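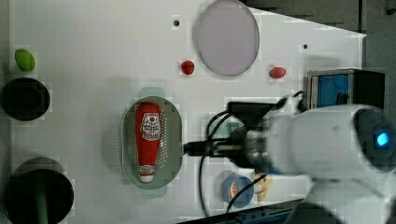 Bench 2, kitchen set, arm over the tray. March.

Picking up from yesterday. Wayne wants the good-practice sheet signed off for all the benches before anyone starts on the Heywood runs, and I said I'd work a morning by it, to the letter, and write down where it helps and where it only makes paper. I have my doubts and I'm going to put them here while they're fresh.

The sheet as it stands has 44 rules. That is too many. I asked two people on the floor to tell me any six from memory and neither got past four. A rule that has to be looked up during a run isn't a rule for the operator, it's a rule for whoever writes up the incident afterward.

Rule 1, clear the reach before power. Fine. Keep it. But "clear" isn't defined. Clear of people, yes. Clear of props, obviously no, or there'd be nothing to pick up. I would write "no person and no loose tool inside the reach" and stop there. Mulugeta's draft says "no foreign objects," and on a table with a ketchup bottle and toy fruit I'd like to know what counts as foreign.

Rule 5, cables. The sheet says cables "shall be managed." Managed how? On this bench there is cable lying on the tabletop, inside the area the arm works over, and I can argue it passes and I can argue it fails. I'd sooner have a plain test: drive the arm slowly to the corners of its allowed area, watch the cable the whole time, and if it snags or drags a prop, fix it before doing anything else. Takes a couple of minutes. I have never seen it done on this floor unless somebody from outside was visiting.

Rule 9, reset the layout to the reference before each run. This is the one I argued about last year and I still don't believe in it. Nobody resets to the millimeter and the log says they did. So we have a log with a few thousand ticks in it and no information. Either measure the reset or drop the tick box. If layout variation is wanted (Serier does want it, their spec says so in two places) then say so on the sheet and record what the layout was.

Rule 12, speed limit with a person at the table. Keep, no argument. Make it the second rule and put it in bigger type.

Rule 17, log every stop, including the ones you caused yourself by leaning on the button. Good rule, badly followed. The Claver log for the last block has 2,000 cycles and 2 stops. I don't believe it. I've stood next to that bench. What I think happened is that people logged the stops that annoyed them.
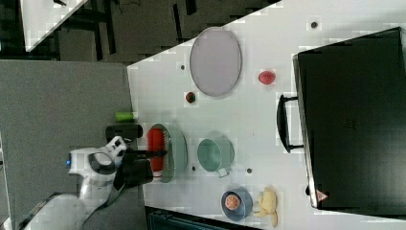 Mervyn Ackroyd, reading over my draft, says I'm being unfair about the ticks. His point is that a tick makes the operator look at the table for a second, and the second is what you're paying for, whatever the log is worth afterward. He also says that if I cut the sheet down to what people remember I'll be back in a year adding the same rules again, one after each scare.

Noted. I half agree on the looking. I don't agree that we should store the ticks and then quote them to a customer as evidence, and we did exactly that with Plaken. If the point is to look, put a line on the sheet that says LOOK, and keep the log for things somebody measured.

On adding rules back after each scare: yes, probably. I'd still take a short list that grows over a long one that gets skipped. Mervyn can have his name against that one if I turn out wrong.

More from the morning:

Rule 20, wrist camera check. The sheet says "image acceptable." I want this replaced. Acceptable to whom, and with the arm moving or parked? A still taken with the arm parked tells you the lens is clean and that's it. If the runs are going to be used moving, the check has to be done moving, at working speed, and the picture kept with the run. If it smears, write down that it smears. Howard's worry is that operators will reject everything and we'll lose half a day. Maybe we will. Then we'd know something about the camera settings that we don't know now.

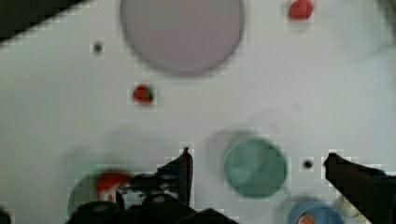
So the new wording for 20 would be: one picture parked, one moving, both kept, no pass or fail from the operator. Somebody at a desk decides later whether the run is usable. I don't love giving the desk more power, but asking a person with one hand near the stop button to judge blur is worse.

Rules 21 to 40 are nearly all about paperwork and naming. I'd move the lot to a separate page for whoever does the filing. Lucian Oprea wrote most of them and will object.

To do:
- ask Wayne which rules came from the insurer, those stay whatever I think
- corner test on benches 1 and 3, with cable
- find the original of rule 31, it refers to a form I can't find
- get the real stop count for one full shift on Claver, me standing there with a pad

Stopped at 11:40. Draft of the short sheet is in the tray by the printer, pencil only, don't copy it yet.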